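Posted by Liên Tiêu in November
Print this post | E-mail this post

We passed 1,641 examples this afternoon, which puts us nearly where I wanted to be before the winter break.

An example, for our purposes, is one short run: an instruction such as "put the lemon on the plate", the arm's movements while one of us steers it, and the camera recording alongside. I throw out any run where the gripper drops something and the person steering carries on as if it hadn't. Gustham keeps those in a separate folder in case they turn out useful later.

The slow part is laying out the table. If the objects stay put, the model learns the places and ignores the things, so we shuffle everything after 12 runs. We tried 20 and the results were worse on the spoon and the pan. The plush toys are easy to grip. The lizard is not, and I have rewritten its instruction 3 times.

Next job is relabelling the early runs, where I wrote "toy" for half a dozen different objects. I'll start on that tomorrow morning.

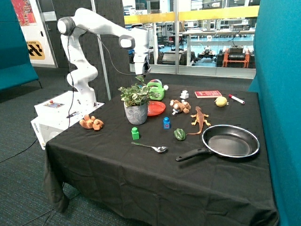
The arm over the plant, with the rest of the objects set out on the black cloth.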